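I've gone back and forth on simulated grasping all spring, and I think I've finally picked a side. We ran the Stostach policy through 1000 rendered trials, with clutter on a wooden tabletop and random objects the gripper had never met. It managed 60 per cent. Nour Darwish thought that was poor. I was thrilled! 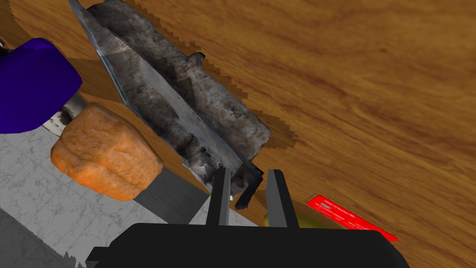 My point to Nour (made at some length, over cold chips) was that a tidy table tells you nothing. Give a policy one cube in the middle and of course it looks clever. Cram odd shapes together, let one hang over the edge, and you start learning where it's weak. Our older test set had 9 objects, all nicely spaced, and I'd happily bin it.

She still wants real hardware runs before we publish, and fair enough, we've got 41 booked at Clelau for late April. I just don't think the messy renders should have to wait for them.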